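Blackout curtains and heating bills, does the Sureck lining do anything?

drafty_dormer
Posted December 13, 2024
The Sureck thermal blackout lining is on sale again and the box claims it cuts heat loss through a window by a quarter. I paid 220 for enough to cover the two big windows upstairs last March and my gas bill looks the same as it ever did. Has anyone measured this, or are we all just repeating the box?

plainweave
A quarter compared to what? Bare glass in a wind tunnel? Wosness used to print the same number on theirs and never said how they got it. Any heavy fabric will do something if it's sealed at the top and sides. Hang it on a regular rod with a gap and the cold air pours out the bottom. 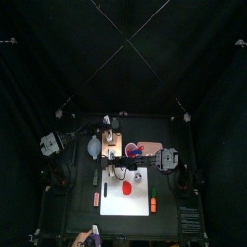

So before you spend more, fix the gaps. Return the edges to the wall, use Velcro down the sides, and let the hem touch the floor. I'd bet that gets you further than swapping linings.

mudroom_mike
Disagree. I have the Sureck in a bedroom with a plain rod and the room is warmer. You can feel it.

plainweave
You can feel it because you want your money's worth. Did you put a thermometer in there?

mudroom_mike
No, and I don't need one to know if my feet are cold.

drafty_dormer
Well, I do need one. Mine was 3 degrees colder behind the curtain than in the room, which I guess means it's doing something, but the bill didn't move.

hemline98
Was it the same winter weather both years? Same thermostat setting? Bills are a lousy test. I went with the Barbieri felt for darkness only and I'm happy with it, but I wouldn't believe a word about heating.

plainweave
Felt also picks up every bit of lint in the house, for the record.

hemline98
It vacuums fine.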